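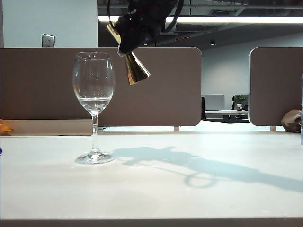
When will Tiltmont voters decide on the proposed merger of the two ward associations?
The vote will be held in July, at the same time as the election for the vacant district council seat.

The date was confirmed by Harriet Boateng, chair of the Vurnia Alliance in Tiltmont, in an interview at the party's district office. Boateng has led the local party through a period in which its Berus and Lindqvist ward associations have shared one membership roll while keeping separate officers, separate bank accounts and separate rules for choosing candidates.

Under the proposal, the two associations would become a single body with one executive board. Members in both wards will vote by secret ballot, and the merger will take effect only if each ward approves it separately.

"I was asked to accept a combined count, and I declined," Boateng said. "Lindqvist is the smaller ward. If its members are outvoted by Berus on the question of whether their own association should exist, they will have a fair complaint, and we would be hearing about it for years."

The party has 1,230 paid members across the two wards. Boateng said the figure includes members who renewed before the spring deadline and excludes those whose dues remain unpaid. Members in the second group may still vote if they settle their accounts before the roll closes.

She acknowledged that the proposal has met resistance. Several branch officers in Lindqvist have written to the district office objecting to the loss of their right to nominate a council candidate without outside approval. Asked whether she considered the letters a challenge to her leadership, Boateng said she did not.

"They wrote to me under their own names and sent the letters to the proper office," she said. "I have replied to each of them. Some of what they asked for is now in the draft."

The revised draft reserves two seats on the new board for Lindqvist residents during its first term. It also requires that the nominating meeting be held in Lindqvist when a seat covering that ward is open. An earlier version contained neither provision.

Boateng was less willing to discuss the district council seat itself. The party has not announced a candidate, and she would not confirm reports that a former member of the opposing group has asked to be considered. Party rules require a person to have been a member for a full year before seeking nomination, although the district executive may waive the requirement.

"The rule is there and the waiver is there," she said. "No request for a waiver has come before the executive. If one comes, it will be handled in a meeting with minutes, and the members will be told the result."

On the subject of campaign costs, she said the party expects to spend roughly 2,000 dollars on printing and hall rental in connection with the merger vote. The money will come from district funds and will not be charged to either ward. Both supporters and opponents of the merger will be given equal space in the notice mailed to members.

Boateng said she had not decided whether to seek the chair of the combined association if the proposal passes. Her current term ends when the new board is seated. She noted that the draft limits the chair to two consecutive terms and leaves open whether service under the present rules would count toward that limit.

"That has to be settled before anyone files, including me," she said. "I have asked the rules officer for a written opinion and I will not take part in preparing it."

If either ward rejects the merger, the existing associations will continue with their present officers until the next annual meeting. The shared membership roll would also remain in place. Boateng said no second vote is planned.

Members who have moved between Berus and Lindqvist are asked to confirm their address with the district office before the roll closes. Ballots will be issued according to the ward in which a member lives, regardless of where the member first joined.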